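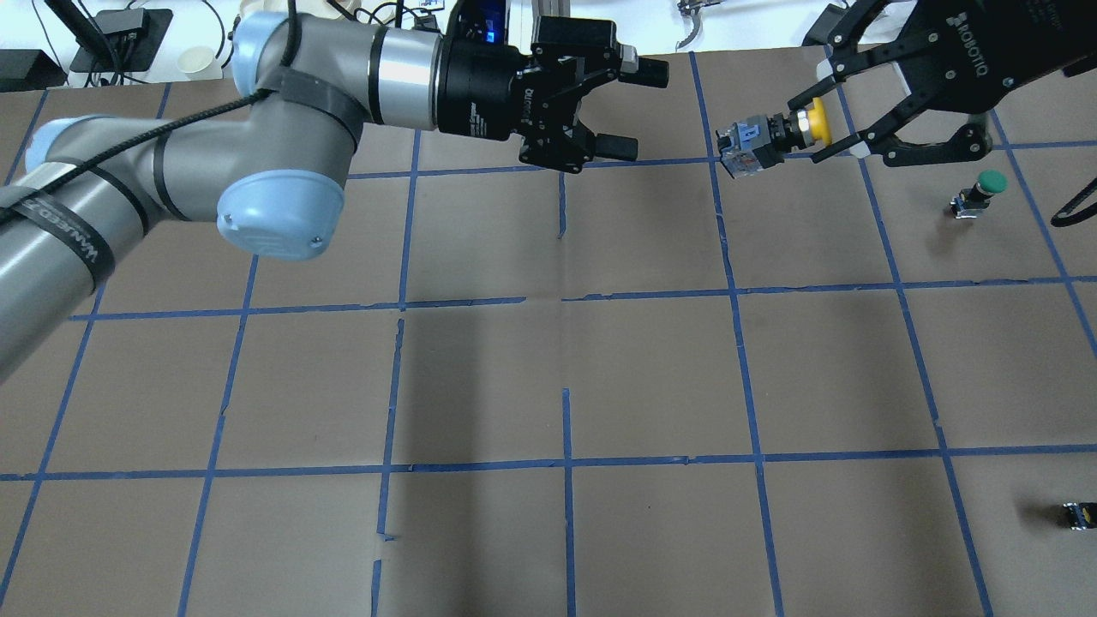 Warum lässt ein Greifer ein Teil fallen, das er laut Software noch fest in den Fingern hat? Weil die Software in unserem Fall den Befehl gelesen hat und den Rückgabewert der Finger gar nicht.

So, und jetzt von vorne, denn dieser Fehler hat mich zwei Wochen lang bestens unterhalten! Wir bauen in Clelton an einer Übergabe: Arm A hebt einen Taster vom Tisch, dreht ihn auf die Seite, Arm B übernimmt ihn. Klingt nach Fingerübung, ist aber ein wunderbares Problem, denn ein Drucktaster ist vorne rund und hinten kantig, mit Anschlüssen, die man lieber nicht verbiegt.

Bis zum Umstieg auf die neue Ablaufsteuerung (intern heißt sie Skoryk) lief das ordentlich. Danach fiel alle paar Durchgänge ein Taster herunter, immer kurz vor der Übergabe. Und das Protokoll? Alles grün. Griff geschlossen, Teil vorhanden, Übergabe gestartet. Arm B griff dann mit großer Überzeugung in die Luft.

Zuerst hatte ich die Fingerbeläge in Verdacht, dann die Kabelführung am Handgelenk, dann die Position der Teile im Raster. Alles geprüft, alles in Ordnung. Erst als ich die Rohdaten neben das Protokoll gelegt habe, wurde es spannend: Zwischen Schließbefehl und »Teil vorhanden« lagen jedes Mal exakt 60 Millisekunden. Kein Greifer der Welt ist so pünktlich. Skoryk hatte einen festen Timer und meldete danach Erfolg, ganz egal, wo die Finger gerade standen. Bei den runden Kappen brauchten sie länger, und der Arm fuhr schon los.

Die Korrektur ist fast peinlich kurz. Wir warten jetzt auf die echte Fingerposition, höchstens 500 Millisekunden, und brechen sonst ab. Beim Abbruch bleiben beide Arme stehen – vorher fuhr Arm B einfach weiter, und das ist der Teil, der mir im Nachhinein Bauchweh macht. Wer gerade einen gefallenen Taster aufheben will, hat die Hand genau dort, wo der zweite Greifer hinwill. Deshalb gilt bei uns ab sofort: erst Stopp drücken, dann hineingreifen.

Seitdem sind 138 Übergaben gelaufen, ohne einen einzigen Absturz. Als Nächstes kommen die Pilztaster dran, auf die freue ich mich besonders, die haben nämlich noch einmal eine ganz andere Form. Den Timer suche ich inzwischen auch in unserem älteren Projekt Gretport, und einen habe ich dort schon gefunden.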